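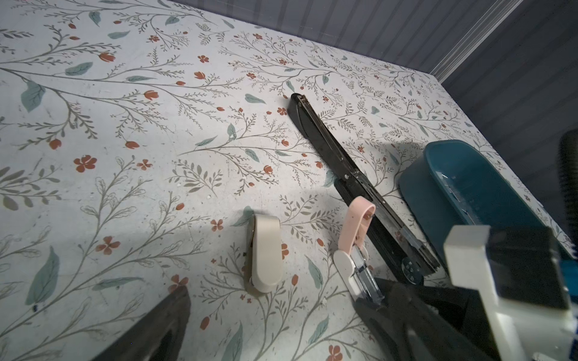
Visits > Robotics > Tument open afternoon

An afternoon at Tument's teaching floor

Tument opens its workshop to visitors twice a year, and I went to the July session. The building is a former printing plant near the rail yard, and the teaching floor takes up most of the upper level. Entry was free but you had to book a slot. Mine was at 2 p.m. and ran until a little before five.

The company records people showing robots how to do small jobs by hand or by remote control. The recordings are then used to train the software that runs the arms. Their own name for the current project is Fokel. It covers desk and office items: staplers, tape, folders, pens, trays.

The first station had three staplers out on a table with a floral print, next to a teal scoop-shaped container. One was a long black long-reach model, one was small in pink and white, and one was small and cream-colored. We watched the view from the camera near the gripper on a monitor, and it is a strange angle to get used to. The gripper's own parts fill the lower part of the picture and the pink and white stapler is partly hidden behind them. The operators said they stop noticing this after the first week. I did not get that far.

The task that afternoon was to pick up a named stapler and put it in the container. The long one is the hard one, according to the operator. It has to be gripped near its balance point or it tips, and it lies close to the others, so you often have to come in at a slant. The small ones are easier to lift but they turn in the fingers if you close on a rounded part.

Two ways of teaching were on show. In the first, the operator takes hold of the arm and moves it through the job. In the second, called Koval, the operator sits a few feet away with a pair of handles and the arm copies the movement. Hand guiding felt more natural to most of us. The remote setup gave smoother recordings, or so we were told, and it is the one they use for most of the day.

Visitors could try the handles. There was a line, and I waited around 32 minutes. My first attempt knocked the cream stapler sideways and the arm stopped by itself. On the second I got it over the container and let go too high. The operator marked both as failed and kept them – failed tries are stored with the rest, under a separate label.

A board by the stairs gave the totals for Fokel: 2,167 recordings, of which 1,194 had been checked by a second person. Checking is slow work. Someone watches each recording through and notes where the grip starts and ends. I would have liked to see more of this part, but we only got a few minutes at the checking desk.

The last stop was Umex, a cart that carries an arm between rooms. It was parked and switched off, and the guide did not have much to say about it.

Practical notes: the stairs are steep and the elevator has to be requested at the front desk. Coffee is from a machine and takes coins only. Parking behind the building fills up early – the street on the rail yard side had space. Closed shoes are required on the teaching floor, and bags go in the lockers downstairs.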